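4.2 Travel as a treatment: what the grandparent interviews do and do not show

The claim we set out to examine is a simple one, and it is repeated so often in the popular advice literature that few people trouble to cite it. Older parents who go and stay with their grown children, one household after another, are said to come home closer to them. We began with some doubt about this and have ended with a little more.

Part of the difficulty lies in the evidence the claim rests on. The best known source in our field is the Sarıgül survey, which gathered 1,140 replies from people over sixty with at least two adult children living elsewhere. Those who had made an extended round of visits in the past year scored higher on the closeness scale than those who had not. The result is sound as far as it goes. But a parent who is welcome in every spare room was probably on good terms with the family before packing a bag. The survey asked nothing about the years before the trip, and it did not reach the children at all.

Ertürk's follow-up was meant to repair this. Gülizar Ertürk interviewed 24 grandparents before they left and again once they were home, and she spoke to one adult child in each family. Hers is the more careful piece of work and we lean on it heavily in what follows. Even so, the families came through two church groups, Pula and Tirnutari, both of which encourage long visits and talk about them warmly. People recruited in this way know what a good answer sounds like. When a grandmother tells the interviewer that the months away were "a blessing from first to last", we cannot tell how much of that is memory and how much is manners.

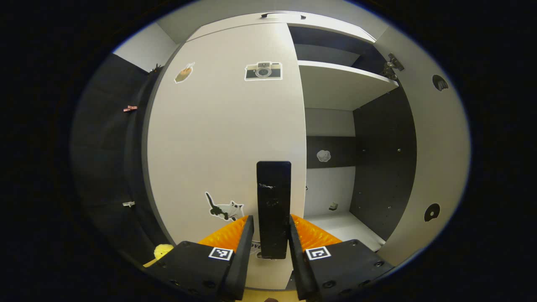
Figure 3. Cabinet door with stickers.

The second interviews are more useful where they drift from the script. Asked about closeness, nearly everyone reported more of it. Asked about a particular Saturday, the same people spoke of tiredness, of not knowing where the cups were kept, of going up to bed early so that the household could have its evening back. One grandfather said he had learned to read the paper in the car. None of this contradicts affection, and we do not suggest that it does. It does sit badly with a single score on a scale, and we are surprised that earlier writers were content with one.

The adult children were cooler still. In 6 of the 24 families the child rated the visit as having made no difference, while the parent rated it as having brought them much closer. In 4 of these, the parent had stayed longer than first planned. It would be tempting to build something on this, and Ertürk nearly does, proposing that there is a best length of stay beyond which goodwill runs down. We think the numbers are far too small. A stay may run over for all sorts of reasons – illness, a new baby, bad weather on the roads – and several of those would strain a household whoever was in the guest room.

There is also the matter of grandchildren. Most accounts treat them as the chief gainers, on the strength of what their grandparents say. The Fisura diaries are the only material we know of in which the children wrote for themselves, and they are thin. Many entries from the weeks of a visit do not mention the visitor. Where they do, the subject is usually food, bedtimes or who had to give up a room. We would not read this as indifference, as children of that age leave most things out of a diary. It gives no support to the stronger claims made on their behalf, however, and it has been quoted as though it did.

What can be said, then, is modest. Parents who make long rounds of visits tend to speak well of them afterwards. They tend to be people who got on with their children already. Whether the travelling adds anything that a regular telephone call would not is a question none of the three studies was built to answer, and section 4.3 looks at the one comparison that comes close – families in which a planned trip was called off in February, after the first interview had been held.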